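How a School Robotics Club Teaches an Arm to Tidy a Desk
For readers in grades 4 to 6. Words to know are explained at the end.

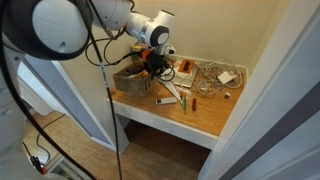
What the club is working on

The robotics club at Lorthorpe School has one job for its robot arm this year: clear a desk. The arm must pick up small things, such as markers, and put them in a storage box at the back. A person can do this in a minute or two without thinking much. For the arm, every part of the job has to be worked out ahead of time.

The club has 11 members. Anjana Khan and Mizanur Jayawardena lead the group that works on gripping. Doaa Soliman keeps the log. Their teacher, Mahlet Wolde, checks the arm before each session and holds the stop button while it moves.

The club calls the project Fleler. The word does not stand for anything.

Joints and links

A robot arm is made of stiff parts called links. Links meet at joints. Each joint has a motor inside it, and the motor turns the next link. Your own arm works in a similar way. Your upper arm and forearm are like links, and your elbow is a joint.

To move its hand to one spot, the arm usually has to turn several joints at the same time. A computer works out how far each joint must turn. This kind of math is called inverse kinematics. It starts with the place where the hand should end up and works backward to the joints.

You can try it. Put your finger on a table. Now keep the finger still and move your elbow up and down. The finger is in the same place, but your joints are not. Many robot arms can do this too, so the computer often has more than one answer to choose from.

The gripper

The part at the end of the arm is the gripper. It hangs below the wrist. To put a marker in the box, the gripper has to stop above the box, clear of the rim, and then open. If it stops too low, it can hit whatever is already sticking out of the box. If it stops too high, the marker may bounce out.

The gripping group tested different heights and wrote each one down. They also tested how hard to squeeze. A marker can take a firm squeeze. A sheet of paper is a harder problem -- it is thin and flat, and there is almost nothing to hold. The club has left paper for September.

Why cables are difficult

Desks often have cables on them, and cables cause trouble for robots. A marker keeps its shape when it is picked up. A cable does not. It bends, slides and catches on other things. Lift one end of a tangled charger cable and the rest may come along with it.

The club's rule is that the arm leaves cables alone. Chaminda Miah wrote the part of the program that checks for them. If the computer is not sure whether something is a cable, it skips that object and goes on to the next.

The arm has cables of its own, which carry power and signals. They need enough slack for the arm to reach, but a loop that hangs too low could snag.

How the club keeps score

One try is called a trial. In a trial, the arm picks up one object and moves it to the box. The trial counts as a success only if the object ends up inside the box and stays there. Touching the rim is allowed. Knocking over something else is a fail.

By June 8, 2023, the log held 3480 trials. In the most recent set, 71 percent were successes. Most of the fails were markers that rolled when the gripper touched them. The group is now trying a slower approach for the last 3 centimeters.

Words to know

Gripper: the part of a robot arm that holds things.
Joint: the place where two links meet and one can turn.
Link: a stiff part of the arm between joints.
Slack: extra length in a cable, so that it is not pulled tight.
Trial: one try at a task, done the same way each time so the results can be compared.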